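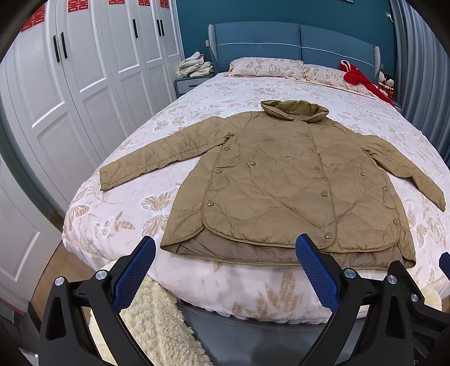

Drusance Patch Server

Drusance Patch Server keeps a local, signed copy of the package repositories your Linux machines depend on, and decides which machines get which updates and when. It runs on a single physical or virtual host inside your own network. Managed machines talk only to that host, so they need no route to the internet.

The product is supplied by Andness as a software subscription, or pre-installed on a 1U appliance.

What it does

Mirrors upstream repositories on a schedule you set. Both RPM and DEB formats are supported, and one server can hold both.

Takes dated snapshots of each mirror. A snapshot is read-only once it has been published. Machines are pointed at a snapshot, so two servers patched a week apart will still end up with the same package versions.

Groups machines into rings. Most customers use three: test, early and general. A snapshot moves from one ring to the next by hand, or automatically after a waiting period if no machine in the previous ring has reported a failure.

Reports on what is installed. Each machine sends a package list after every update run and once a day in between. The list can be searched from the web console or exported as CSV.

Holds back named packages. Kernel, database and driver packages are the usual ones. A hold can be set for a ring, a group or one machine, and it shows on the report until someone removes it.

Capacity

A single server handles up to 2000 managed machines on the recommended hardware. Above that, add a relay. A relay stores packages and passes on reports but has no console of its own. Relays are also useful at branch sites with a slow link, where one download over the line serves every machine in the building.

Up to 5 relays can be attached to one server. They are included in the subscription and are not licensed separately.

Server requirements

Processor: 4 cores, 64-bit x86 or Arm
Memory: 16 GB, or 32 GB if reporting history is kept for more than a year
System disk: 80 GB
Repository disk: 1 TB to start with. Allow more if you mirror source packages or several releases of the same distribution
Network: 1 Gbit/s towards the managed machines
Operating system: any enterprise distribution still receiving security updates from its vendor

The repository disk should be on its own volume. Snapshots share unchanged packages, so the second and later snapshots take far less room than the first, but a full disk will stop the mirror job and leave the last snapshot as it was. The console shows a warning at 85 per cent. XFS is the file system we test on. Others work — network file systems do not, and the installer will refuse them.

Managed machines

The agent is a small service with no dependencies beyond the system package manager. It uses one outgoing port, 3681 by default, for reports and commands. Packages themselves are fetched over HTTPS. If the default port clashes with something, change it on the server before enrolling any machines. Changing it afterwards means enrolling them again.

Machines can be enrolled one at a time with a token, or in bulk from the Pumano connector if you already use Pumano for configuration. The connector is a separate download and is installed on the Pumano side.

Containers are not managed directly. Point the image build at a snapshot address and the resulting image will contain the versions from that snapshot.

Air-gapped sites

The mirror job can write to removable media. A transfer set holds the packages changed since the previous one, with a signed manifest. The receiving server checks the manifest before importing anything and rejects the whole set if a single file fails. Sets must be imported in order.

Updating the server itself

The server updates from its own channel, separate from the mirrored repositories. Releases come out twice a year, the next in November. Security fixes come out when they are ready. Allow an hour for a full release on a server with a large reporting history. Managed machines carry on as normal during this time, but their reports queue until the console is back.

A backup taken with the built-in tool includes settings, rings, holds and history. It does not include packages, which are downloaded again after a restore.

In use

Lukoševičius, a freight and warehousing company, moved from hand-written mirror scripts to Drusance last year. Mulugeta Asfaw runs the Linux estate there. "We had 46 servers that were meant to be identical and weren't. Most of the work was finding out why. Once they were on the same snapshot it was dull, and I was happy with dull."

What is supplied

Subscription, one or three years, priced by number of managed machines
Server, relay and agent packages
Installation guide and command reference (PDF)
Email support on working days, 08:00 to 18:00
Appliance orders also include rack rails, two power leads and a next-working-day parts warranty

Sales questions: Kirsty Urquhart
Technical questions before purchase: Florin Rusu
Appliance delivery and returns: Deisy Sotelo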